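Search this site Go

Lab visit: Pendside, December

Kamala Achari met us at the side door at 9:30 and took us straight upstairs. Pendside collects examples of simple handling tasks, and the learning system, called Stoder, trains on them. Half of the work is done in simulation. Carter Cloutier runs that side and had a towel task open when we came in. An operator steers the gripper through one attempt, saves it or throws it out, and resets. They had kept 356 attempts at this task and want more than 2,000.

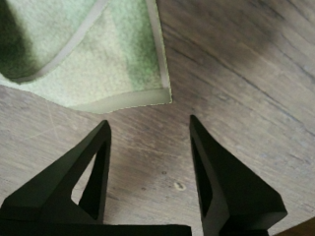
Page last changed: December, 4:10 pm

The rendered towel is green and white terry with a pale hem, and the tabletop has wood grain and smudges. Carter said the surfaces get swapped between batches. Each of us got a turn at the controls. Mine was thrown out.

Recent visits
Flotarel open day
Sundqvist packing hall

Contact Heike Reinholz | Back to top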